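**Refinishing a tabletop: hardwax oil or poly?**

**dovetail_dan**
So we picked up a solid Wamholm table secondhand, light wood, bare in spots, and my wife wants it looking the way it does now, only protected. We eat at it every night and there are two kids under seven. I've got it sanded to 150 and I'm stuck on the finish. The guy at the paint counter pushed Stivero hardwax oil hard. My father-in-law says polyurethane or don't bother. Who's right?

**mudroom_mel**
Father-in-law. I oiled ours with Stivero and I loved it for one whole winter, and then my youngest left a wet cup on it overnight and I had a ring I could see from the hallway. You CAN spot fix it, sure, but you'll be spot fixing it forever. Water-based poly, satin, three coats, go live your life.

**Mairéad Ó Ceallaigh**
Strong disagree, sorry Mel! I've had oil on a kitchen table for 4 years and it gets abused daily (homework, pizza, a cat who thinks she lives there). When it looks tired I scuff it with a gray pad, wipe on a thin coat after dinner, and it's fine by the next evening. Try that with poly. Once poly chips you're sanding the entire top back down, and you'll say words.

**mudroom_mel**
I've never had poly chip on me. Did you buff the extra oil off mine for me while I wasn't looking? Because I followed the can.

**Mairéad Ó Ceallaigh**
Ha, no, but how long did you wait before putting stuff on it? The stuff feels dry way before it's cured. I stay off mine for three weeks, just a cloth and dry plates. I bet that ring was a cure problem.

**mudroom_mel**
...it was maybe five days. I still say a family table shouldn't need three weeks of tiptoeing!

**dovetail_dan**
Three weeks is rough but we could eat in the living room. Does either one turn light wood orange? That's the real dealbreaker here. My wife has been very clear about the orange.

**oldgrain**
Oil-based poly will go amber on you, no way around it. Water-based stays pretty clear. Clear hardwax oil warms it up a bit, kind of what the wood looks like when you wipe it with a damp rag. If she hates that look, get the version with a little white in it. Also, 150 is too coarse for poly on a dining table, I'd go to 180 or 220. For oil, stop at 150, it soaks in better.

**Mairéad Ó Ceallaigh**
What oldgrain said. And do a test patch on the underside first, a decent sized one, and look at it in daylight and again at night with your lamps on. I skipped that on a Bekon shelf and it looked great in the garage and like weak tea in the house. The tops I care about now all get the pale version, two thin coats.
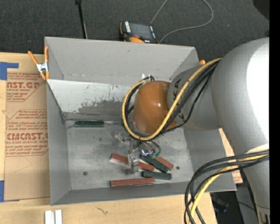

Anyway, the other thing is rags. Lay them out flat outside to dry or dunk them in water, do NOT ball them up in the trash. Oily rags can heat up and catch fire on their own, and I know people who roll their eyes at that. Please don't be one of them.

**mudroom_mel**
OK on the rags we agree 100%.

**finn_sands_it**
Has anybody used Estrella? My store has it for 20 bucks less than Stivero and I can't tell the difference from the label.

**oldgrain**
Used it on a bench. Smells stronger, took longer to set up, looked fine after. I wouldn't do a dining table with it until I'd seen it on something that gets wet.

**dovetail_dan**
Did two patches under the table, clear oil and water-based poly. Wife picked the oil in about four seconds, then saw the poly patch under the kitchen light and now she's not sure. Going to get a small can of the pale oil and try a third one. I'd like this done before December, we've got her parents coming.

**mudroom_mel**
Tell your father-in-law I tried.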